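How a Track Relay Works
A page for young readers from the Hismont Youth Athletics League

A relay is a race that a team runs together. Four runners share the distance, and each one runs a part called a leg. The first runner carries a short, smooth tube called a baton. By the end of the race, the baton must have traveled all the way to the finish line, passed from hand to hand.

Where the baton changes hands

The baton may be passed only inside a marked part of the track, called the exchange zone. Officials watch where the baton is, and they do not look at the runners' feet. If the baton is passed too early or too late, the team is disqualified. That means its time does not count.

Most teams in our league learn two kinds of pass. In a visual pass, the runner who is waiting looks back and watches the baton arrive. In a blind pass, the waiting runner faces forward, starts to run, and reaches one hand back. The runner with the baton calls out a word – many teams use "stick" – and places the baton in the open hand.

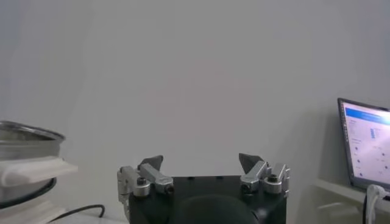

GRENIRBRIDGE, April

The league's spring relay program is open to children in grades three through six. This season 296 runners have signed up, and 137 of them will be running a relay for the first time. Practice is held every Tuesday at 4:30 p.m. at the Grenirbridge track.

New runners begin by passing the baton while standing still. Next they try it at a walk, then at a jog. Full speed comes last, and a team may need several weeks to get there.

"A team with a good pass can beat a team with faster legs," said Nuria Beyene, the league's relay coach. "We ask the children to practice the pass until they can do it without talking about it."

What happens if the baton falls?

A dropped baton does not always end the race. The runner who dropped it may pick it up and go on, as long as no other runner is blocked. If it rolls into another lane, the runner must wait until the way is clear and then return to the place where it fell.

Words to know

Leg: the part of the race that one runner runs.
Anchor: the runner who runs the last leg.
Lane: the strip of track where a team must stay.
Split: the time it takes to run one leg. In our 4 x 200 meter relay, each split covers 200 meters.

Children who would like to join should ask a parent or guardian to speak with a coach before practice begins. Running shoes and a water bottle are required. Batons are provided by the league.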